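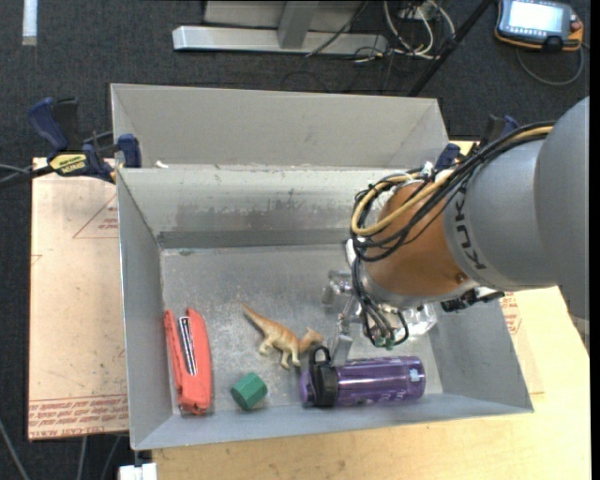 Kapitel 2
Ordnen, Sortieren, Wiederfinden

Ein Tacker, ein sechseckiger Block, ein Spielzeugdinosaurier und eine lila Trinkflasche liegen zusammen in einer grauen Metallkiste. Was davon gehört zusammen? Bevor Sie weiterlesen, nehmen Sie sich bitte einen Augenblick Zeit und schreiben Sie Ihre Antwort auf einen Zettel, den Sie ganz hinten ins Buch legen - wir kommen am Ende des Kapitels darauf zurück, und erfahrungsgemäß sieht man die eigene Lösung dann mit etwas anderen Augen.

Als ich in Gristaritz meinen ersten Kurs zur Lagerkunde gab, hätte ich geschworen, dass alle den Tacker ins Büro und den Dinosaurier ins Kinderzimmer schicken würden. Weit gefehlt! Diane Desjardins sortierte nach Farbe und legte den roten Tacker neben das orangebraune Tier, und Matúš Ševčík wollte wissen, was davon rollt und was liegen bleibt, was ja für jemanden, der täglich Regale einräumt, eine sehr vernünftige Frage ist. Wir haben an jenem Novembernachmittag so lange darüber gesprochen, dass die Pause ausfiel und der Kaffee kalt wurde.

Mit solchen Merkmalen, nach denen wir Dinge in Gruppen legen, beschäftigt sich dieses Kapitel. Wir nennen sie Ordnungsmerkmale und unterscheiden zunächst äußere (Form, Farbe, Größe) von solchen, die sich aus dem Gebrauch ergeben. Eine Flasche mit Trageschlaufe lässt sich zum Beispiel aufhängen, und damit steht ihr ein Platz offen, an den man bei einem glatten Block gar nicht denken würde.

2.1 Äußere Merkmale

Beginnen wir mit der Form, weil sie sich am schnellsten erfassen lässt. Ein Prisma liegt auf einer seiner Flächen ruhig und lässt sich gut stapeln, eine runde Flasche dagegen braucht einen Halt.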